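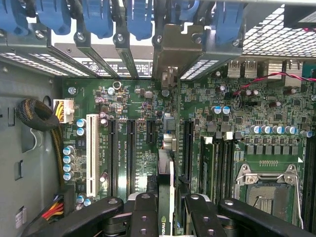
Telma Figueroa wrote to us after the first printing of this guide to say that the section on adding memory went by far too quickly, and that she had her tower open on the kitchen table before she learned which modules she should have bought. She was right, and we have put the shopping first this time – thank you, Telma.

## Section 4: Adding memory to your Multby tower

*Revised 2018-07-18*

Most people who come to this section have a Multby that still does everything they ask of it, only a little more slowly than it did when it was new. More memory is a kind thing to do for a machine like that. Set aside an unhurried half hour, clear a good-sized table, and read the whole section through once before you pick up a screwdriver.

### Before you open the case

1. Click the Alteo icon in the corner of your desktop and choose **My Machine**. Write down the memory type and the amount already installed.
2. Buy modules of the same type, in a matched pair if you can. The Drollov and Ezeani modules sold through our parts desk both work well, but please don't mix one of each.
3. Save your work and copy anything precious to another drive.
4. Shut the computer down fully. Sleep mode won't do.
5. Unplug the power cord, then hold the power button in for four seconds.

**Caution:** Never open the power supply itself. There is nothing inside it that you need for this job, and it can hold a charge long after the cord is out.
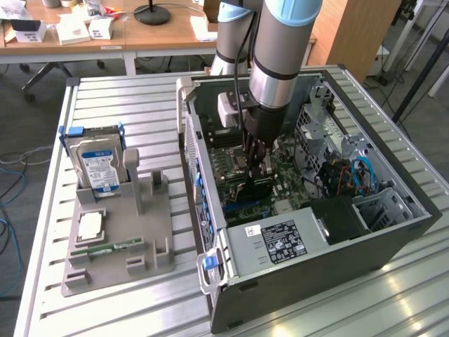
*Fig. 4-1. Tower on its side, side panel off.*

### Fitting the modules

1. Lay the tower on its side and remove the side panel. Put the screws in a saucer or an egg cup, somewhere your elbow won't find them.
2. Touch bare metal on the case before you reach for anything else, and do it again whenever you've been up to answer the door.
3. Open the clips at the ends of the slot you mean to use.
4. Hold the new module by its edges and turn it until the notch lines up with the key in the slot.
5. Press down evenly with both thumbs until the clips close. It takes a firmer push than most people expect – roughly what you'd use on a stubborn jar lid. 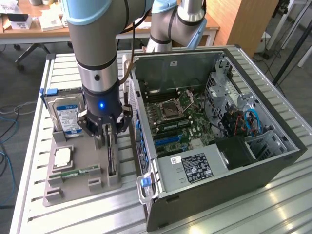 If the module won't go down, lift it out, check the notch again, and try once more from the beginning. Forcing a module that is the wrong way around can crack the slot, and that is a much longer afternoon.

6. Refit the panel, stand the tower up, and plug it back in.

### The first start

The first start may be slow, and the screen may stay dark for a minute while the computer takes stock. Let it be. When the desktop appears, open **My Machine** again and compare the new total with the one you wrote down.

**Note:** If you see code 236, one module isn't fully seated. Shut down, unplug, and repeat steps 1 to 5 under "Fitting the modules."

Keep your old modules in the bag the new ones came in, and write the date on it.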